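Life at the Ledesma bench

We put this page together for the families and friends who keep asking how work at Favgate has changed, and it has, quite a bit! The arm has a bench of its own now, with its purple finger pads and a bowl to work over.
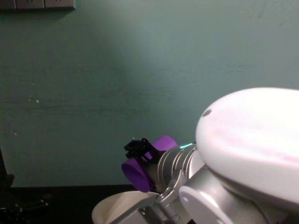

Cayetano Llorente used to do 616 pieces a shift by hand, and his wrists let him know it every night. These days he sets up the runs, checks 100 pieces before lunch, and teaches the newer folks (he's awfully patient with us).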